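January 22, 2023
Notebook, materials room — adhesive creep, second series

Carried on with the lap joints left over from June. Same two adhesives, Skurer and Lundeo, same beech strips, same 8 mm overlap. Primer is Goodwin on half of each set. The old tin had skinned over, so a new one was opened and the lid marked.

Mixing. Skurer was weighed on the small balance, Lundeo from the twin cartridge with the first squeeze thrown away. Skurer still goes stringy if the hardener is tipped in all at once. Added it in three parts and scraped down the cup between each.

Clamping. Spring clamps, one per joint, pads faced with baking paper. Squeeze-out wiped with a dry cloth only. Solvent wiping in the first series softened the fillet and probably explains the two low results there, though I have no section to prove it.

Bench tops wiped down and the long green conveyor left in its place on the table.

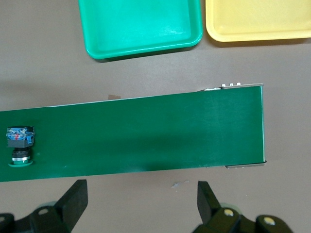
Loading

Dead weight, 92 N per joint, hung from the lower strip. Dial gauge zeroed after the weight stops swinging. Readings go in the Vovia sheet, column D onwards — column C still holds the June zeros and must not be overwritten.

Planned run is 2000 hours. Primed Lundeo joints slipped least in the first series, but the spread was wide enough that I would not rank them yet. Unprimed Skurer moved early and then settled.

Room humidity logger needs a new battery before the long run. Without it the beech movement cannot be separated from the glue line movement.

To do: cut spare strips, check gauge 4 for sticking, find out whether the Goodwin data sheet means 90 minutes open time at room temperature or in the oven. The wording allows both.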